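Notes for the Riihimäki talk. Slot is 20 mins plus questions, so don't waffle on the intro!

## Opening

- Say hello, say thanks to Kalevi Ikonen for the invite (and for sorting my train out).
- I work on Drundo with Prakash Fernandes over at Zerbridge. Drundo is our way of teaching an arm from demos done by hand, with a gripper you hold and a camera sitting on it. No arm in the room while you record.
- What I want to talk about today is the boring bit of the data. The bits where the gripper is open and there's nothing between the pads. We used to bin all of it, and I now think we were daft to.

## What an empty moment looks like

- Let this one sit on screen for a few seconds before talking.
- Ask the room: if you were a policy and this was all you got, what would you do next? Someone will say "go down", someone will say "wait". Both fine, that's the problem in a nutshell.
- Point at the wood grain. It's long and wavy and quite strong, and a vision model loves that sort of thing. Point at the shadow under the pads too.

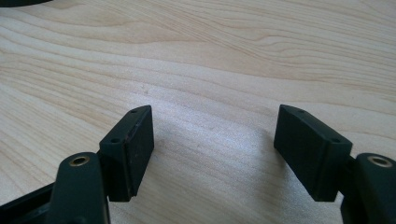

## What we did

- We had 2,197 demos in the set. Prakash went through and marked the stretches with an open gripper and no object in it (took him most of August, buy him a pint if you see him).
- Old way: trim all of those stretches off, train on what's left. Everyone I know does this, me included until last year.
- New way, which we call Clurkau: keep them, but give each one an "idle" label and make the policy predict that label as well as the motion. It's a tiny extra head on the network, really nothing clever, and the training time barely moves.
- We trained 2 versions, same seed, same everything else. Then 500 trials each on the arm. Objects, start heights and table positions were shuffled the same way for both.
- If anyone asks about the name: it's a long story, tell it at the coffee break.

## What came out

- The trimmed version had a nasty habit of closing on thin air. You'd put it above a bare bit of table and it would go for a grasp anyway, quite confidently too!
- The idle-label version did that far less. It hung about, drifted, and then went looking.
- Be fair here. It was also slower to start, and on small flat objects it sometimes sat in idle when there was something right under it. Don't skip this bit, Kalevi will ask.
- Next slide is for the point about shadows. Our first guess was that the model had learnt "shadow between the fingers means no object", so we went back over some 1,005 idle clips with the contrast on the table flattened. The label held up on most of them, so it's getting at least part of its answer from the pads and the gap. I'm not ready to say more than that.
- Let people look at the brass rings and the pads, and say that these parts turn up in the view every time. They're the steadiest thing the model has to go on. 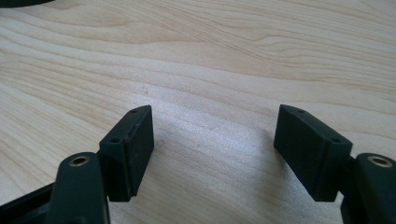
*Slide 9. Open gripper over bare tabletop, nothing between the pads.*

- Back to the grain for a sec: all the clips from this table share it, and I'd love to know how much the model leans on that. We haven't tried a plain cloth yet. Zerbridge have promised us a second table.

## If there's time

- Show the label tool, but only if the laptop is behaving.
- Mention that labelling by hand won't scale. Prakash has a rough script that guesses from finger width and gets the easy ones.
- Ask if anyone has idle data they'd share, even messy stuff. Leave my email up during questions.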